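Sonduna Home Arm Set-up Guide
Print this page | E-mail this page
Section 6: Choosing chores for the arm
Updated Tuesday, January 18, 2022

Read this section before you give the arm its first job. It covers which chores the arm can do now, which it can do with help, and which you should keep doing by hand. The same advice applies to the Iseo bench model, except where a note says otherwise.

6.1 What to expect

The arm handles short, repeated jobs at one table. It wipes flat tops, moves light items from one marked spot to another, and folds small square cloths. It is slower than a person at all of these. It does not do well with shirts, fitted sheets, wet dishes, or anything it has to find under something else.

Small shops that use the arm for packing should plan on one person nearby for the whole shift. Most stops are short, but the arm can't clear them by itself.

6.2 Setting up a wiping or folding job

1. Place the table where the arm can reach all four corners. Run REACH TEST from the Set-up menu. If a corner fails, move the table and run the test again.

2. Lock the table position. A table that shifts during a job will cause error 434.

3. Put one cloth on the table. Do not stack cloths for the first job.

4. Select WIPE or FOLD, then choose the cloth size. The arm does not measure the cloth for you.

5. Set the speed to 3 or lower. Speeds 4 to 6 are for jobs that have already run without a stop.

6. Stand outside the arm's reach and press START. Keep the stop button in your hand.

7. Let the job run three times before you change any setting.

CAUTION: Keep hands, hair, and loose sleeves away from the arm while the green light is on. Pausing a job does not cut power to the joints.

CAUTION: Do not use the arm with bleach, hot pans, knives, or open containers of liquid.
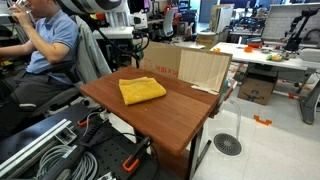
Can the arm be left to clean up while I am out of the house?
Not at this time. The arm has no way to deal with a dropped item or a pet on the table, so an adult must be in the room whenever a job is running.

6.3 If a job stops

Error 434: The table has moved. Press STOP, put the table back, and repeat REACH TEST.

Error 3000: The arm has lost its grip. Press STOP, lay the cloth flat, and start the job over. If this happens on every run, replace the finger pads.

NOTE: On the Iseo bench model, error 3000 also appears when the pads are dirty. Clean them with a damp cloth and let them dry.

Write down the error and the speed setting before you call for service.

3 comments | 6 shares

Related pages
Section 5: Fixing the arm to a bench or stand
Section 7: Care of finger pads and cables
Imcombe table clamps: fitting sheet
D'Souza spare parts list, October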